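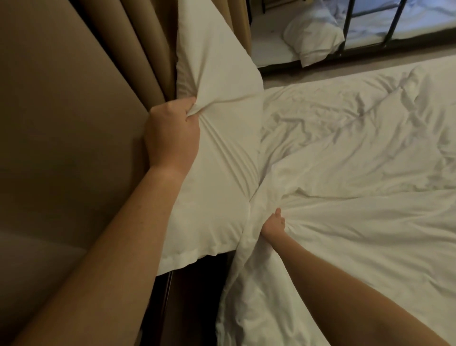 Why does a plain cotton T-shirt with a tour date printed on the back cost $90? The shirt costs what it does mainly because two brands are splitting the sale, and both of them expect to be paid as if they had made it alone.

I have been thinking about this since the Flaltis drop in December, when the label put out its second run of shirts and hoodies with Wundau, a band that last released new music when most of the people in line were in grade school. The line started forming before 7 a.m. By lunch the shirts were gone, and by dinner they were on resale sites with the word "archival" in the listing.

Archival of what? The front has the cover art from the band's first record, slightly cracked, as if it had been through the wash for years. The back has a list of cities. The band did play those cities. It did not sell this shirt in any of them. The original tour shirt was a thin black thing with a crooked print that peeled by the second summer. I know because I owned one, and I paid 22 dollars for it out of a cardboard box next to the restrooms.

Flaltis says its version is "a conversation between eras." I've read the press notes twice and still can't tell who is doing the talking. What they do say is that the cotton is heavier, the fit is boxier and the neck label is woven with both names. The weight is real. It's a good, solid shirt, and I would be happy to own it at half the price with nothing on it.

The trouble with band merch as fashion is that it used to tell you something small and true about the person wearing it. They were at the show, or their older sister was, or they found it at a thrift store and liked the skull. Now it tells you they had a fast connection and a saved credit card. That may be snobbery on my part. Clothes have always been borrowed from places the buyer never went, and plenty of people wear work jackets who have never fixed a truck.

Still, something has changed in how these projects get made. A music tie-in used to be a side job for a label, a favor or a bit of fun between proper collections. Flaltis put out 53 pieces last year, by its own lookbook, and most of them carried somebody else's name. There was the Wundau shirt, then the Wundau rug, then a coffee mug with the Flendmont hotel crest on it that was sold, for reasons I never understood, in a shoe box. At some point a label that only collaborates is a printing service with a nice store.

The store is nice, I'll give them that. For the launch they covered the walls in old flyers and built a small stage in the back with amps on it. The amps weren't plugged in. A playlist ran through ceiling speakers at a polite volume while people took turns standing on the stage to have their picture taken. When I asked at the register whether the flyers were originals, I was told they were "sourced," and then handed a sticker.

Compare that with Tesfamariam, a much smaller outfit that has done exactly 2 band projects and doesn't seem in a hurry to do a third. Its first one went back to the original screens, where they survived, and printed on whatever blanks the band's old supplier still had. The sizing was all over the place. The colors didn't match from one batch to the next. People complained, and some sent theirs back. I think they were the only tour shirts from last year that looked as if a band had been anywhere near them, and even then I wondered if the mess was part of the pitch.

That's the problem with staying suspicious for this long – you start checking the mistakes for signs of planning.

Flaltis has a third Wundau run coming in spring. The early samples include a satin jacket and a reprint of the December shirt in a washed gray, which the label is calling the "rehearsal" color. The price is going up. There's also talk of a listening event, with tickets, at which the band's first record will be played from start to finish for people who are presumably free to play it at home.

I'll probably go. I'd like to see whether anyone has plugged in the amps.

Contact | Subscribe | © All rights reserved | Back to top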